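Home | Timetable | Handouts | Lab rules | Contact

Handout 4: Comparing two grippers on the same arm

In this session you will run the same pick with the Felletti and the Pevholm gripper and write down how each one behaves. Both bolt to the same wrist plate. Change the gripper with the arm powered down, then load the matching tool file before you move anything. The wrong file puts the fingertips in the wrong place and you will drive them into the table.

Set the controller to slow mode and the image width to 600. Leave the exposure alone once the first run has started, or your pictures will not compare.

Approach from above with the fingers open. Stop short of the object and save a wrist camera picture before closing.
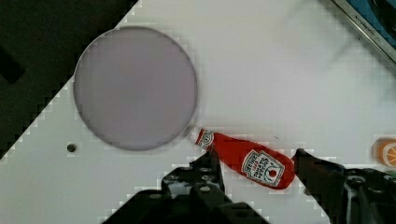 Fig. 2. Wrist camera view, toy ketchup bottle between the fingers, cap against the rim of the disc.

Look at three points in your own pictures: whether both fingertips are in view, whether the object lies at an angle to the fingers, and whether anything next to it could be caught when they close. A bottle is narrower at the neck than at the body, so note where along its length you mean to grip. If a neighbouring object is touching, try turning the wrist before you move the arm sideways.

Repeat with the second gripper from the same start pose. Record failed picks as well as good ones. Spahić's notes on finger force are in the Kisisby folder and should be read before the write-up.

Questions to Milovan Trajkovski, robot lab | Back to top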